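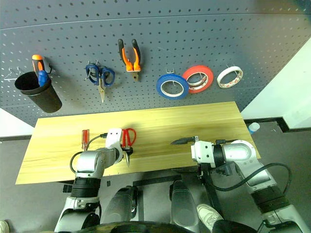

Hanging a pegboard on a plasterboard or stud wall

Pegboard is light, but the tools on it are not, so most of the work is in the fixing. Set aside an evening. Two people make it easier, and a long level is a must.

What you need
Pegboard sheet, 2 battens, wood screws, washers, a stud finder, a drill, a pencil and a level.

1. Find the studs
Run the finder along the wall at chest height and mark both edges of each stud. Check again lower down. Old houses are rarely straight – mine in Jonddale has one stud that leans noticeably.

2. Cut and fix the battens
The hooks need space behind the board, so the battens hold it off the wall. Cut them to 151 cm for a full-width sheet, or to suit yours. Screw the top one into every stud, check it for level, then fix the lower one parallel to it.

3. Hang the board
Rest the sheet on two temporary nails while you drill. Put a washer under each screw head and stop when it is snug. Overtightening crushes the board around the hole.

4. Lay out the tools
Put everything on the floor first and move it around until it makes sense. Keep the heavy items near the battens. Scissors and pliers do well on single hooks, and long handles can share a cup.
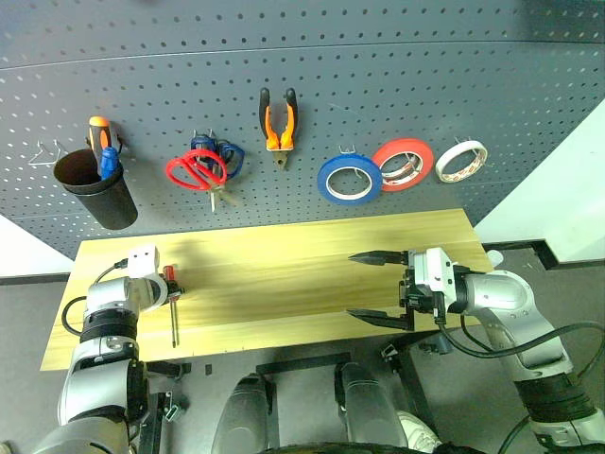
A hanging cup holds two tool handles; scissors go on hooks beside it.

5. Live with it
Use the board for a week before you add more hooks. Beverley Kershaw wrote in March to say that a dab of hot glue stops hooks from lifting out with the tool. It peels off cleanly if you want to move one later.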